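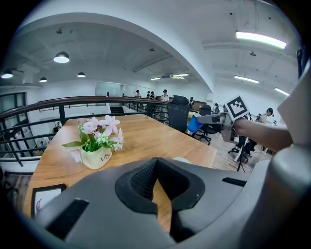 3. Object Layout and Table Surface

3.1 Setting

The study looked at how small decorative items take up usable area on a shared table in an open-plan office. The table chosen stands on a mezzanine, next to a black metal railing with a dark wooden handrail. Office chairs are kept beside it. The group refers to this table as Wollow, after the label used in our floor plan.

3.2 Items

The flower pot is cream-colored, with the word "Life" on the front, and holds artificial flowers with green leaves. Leaf spread was recorded separately from the pot base, as the leaves reach well past it. The picture frame is black and was laid flat for all layouts. A plastic cup was used as the working item, meaning the item a person would pick up and set down during normal use of the table.

3.3 Method

The tabletop was divided into a grid with 50 mm cells. A cell counted as occupied if any part of an item was above it. The clear zone for the cup was set at 700 mm, measured along the near edge. Each layout was repeated 30 times, and the items were returned to their marked cells between repeats – the frame by its corners, the pot by its base. 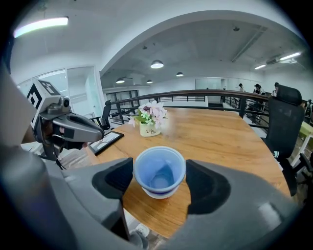
Figure 2. Cup near the front of the table, flower pot and picture frame toward the far side.

3.4 Remarks

Placing the frame at an angle used more cells than placing it square to the grid. Hildegard Haberkorn checked the cell counts in February and corrected two entries in the Osodo layout. The curved table edge gave partial cells – these were left out of the totals. Results by layout are listed in Section 4.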